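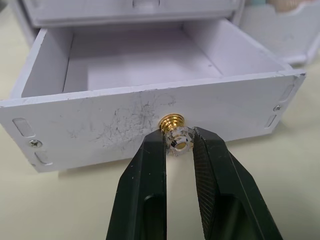 3.2 Small storage and the marks of use

Small drawers are a joy to study. They get opened many times a day, they are cheap to make, and people form strong opinions about them very quickly. In our second round of home visits, which covered six households in Te Moana and four in Grodgate, the small drawer was the piece of furniture that people most wanted to talk about – far more than wardrobes or shelves, which we had expected to lead the discussion.

We were interested in three parts of the drawer: the front panel, the fixings and the knob. Figure 4 shows the kind of drawer we have in mind, with a plain white front, a screw near each end of the panel and a single knob in the middle.

Figure 4. White drawer with a clear faceted knob on a gold-coloured base. Grey scribble-like marks lie to the left of the knob.

The knob turned out to matter a great deal. A faceted knob gives the fingertips several edges to settle against, and people in both places told us they liked finding it without looking. It is also a lovely thing to have on a plain box! Several households had changed nothing else about a drawer but had fitted a new knob, and they spoke of it afterwards as a different piece of furniture. Those who had kept a flat or recessed pull were less attached to it, though they did praise it for not catching on sleeves.

Marks on the front panel were the second rich topic. White matt surfaces show pencil, fingerprints and scuffs very readily, and we had assumed that people would find this annoying. Some did. Others used the marks as a guide to which drawer was which, and in two homes the marks had been left alone on purpose after a repaint of the rest of the room. We now record marks on a simple scale from zero to 5, adapted from the wear sheet in the Plarkeo survey, and note how far they lie from the knob.

Screws that can be seen from the front divided opinion. The Homent guide for home makers advises hiding them, yet the people who had built or mended their own drawers were glad to have them in reach. A loose panel could be put right in a minute with an ordinary screwdriver. We return to repair in Section 5, where the January visits are discussed.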